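4.3 Wechsel der Kolbenringe am Verdichter Indix 2000

Die Arbeiten dürfen nur von eingewiesenem Personal ausgeführt werden. Der Verdichter ist vor Beginn vom Netz zu trennen und drucklos zu machen.

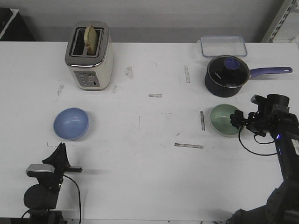
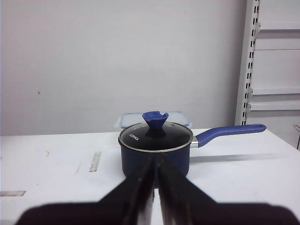
1. Zylinderkopfschrauben über Kreuz lösen und den Zylinderkopf senkrecht abheben. Die Kopfdichtung ist nach jedem Öffnen zu ersetzen.

2. Pleuellager öffnen und den Kolben nach oben herausziehen. Einbaulage am Kolbenboden kennzeichnen.

3. Kolbenringe mit der Ringzange Nr. 19 abnehmen, beginnend mit dem obersten Ring.

VORSICHT: Ringe nicht von Hand aufbiegen. Bruchgefahr!

4. Ringnuten von Ölkohle reinigen. Die Nutflanken dürfen nicht zerkratzt werden.

5. Neue Ringe einsetzen – die Kennzeichnung »TOP« weist zum Kolbenboden. Ringstöße gegeneinander versetzen.

6. Kolben und Zylinderlaufbahn einölen, Kolben mit dem Spannband einführen.

7. Zylinderkopf aufsetzen und die Schrauben in zwei Stufen über Kreuz anziehen, Endwert 20 Nm.

Hinweis: Nach dem Ringwechsel ist eine Einlaufzeit ohne Gegendruck einzuhalten (siehe Abschnitt 4.5). Der Wechsel ist im Wartungsbuch einzutragen. Ersatzringe sind ausschließlich satzweise über den Kundendienst Lukside, Frau Dobos, zu beziehen.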